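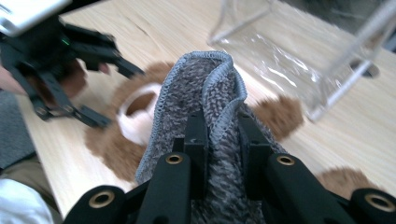

Figure 1. Gray knit towel held in the right gripper. The left gripper is above the white cup.

3. Finger comparison

We compared two finger sets for the hand-held grippers, the Storkley set and the Vevwood set. Both were used on the same table with the same cloth, and Fouad Samir did all of the handling so that grip style would not change between sets. Each set was used for 14 sessions. Grasps were logged as held, slipped or missed, and the full log has 1,669 entries.

On cloth lying over the bare table, both sets did well. The Storkley fingers slipped more when the fold was only one layer thick. Pinching next to the hem helped, probably from the extra thickness of the stitching.

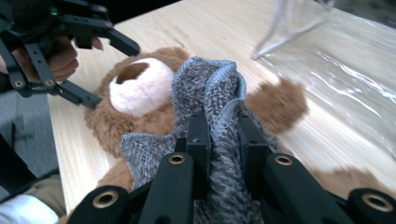
Figure 2. Cloth pinched over the plush bear, with the second gripper near the bear's head.

Cloth over the plush bear was harder. The surface underneath gives way when the fingers push down, and they can pick up fur along with the fabric. We logged 131 slips in this condition, most of them with the Storkley set. Closing the fingers more slowly reduced the problem but did not remove it.

Clear plastic caused trouble for the wrist cameras, mainly glare. We left those runs out of the comparison and list them in Appendix 2.

For the October trials we plan to keep the Vevwood fingers and try a softer pad on the tips.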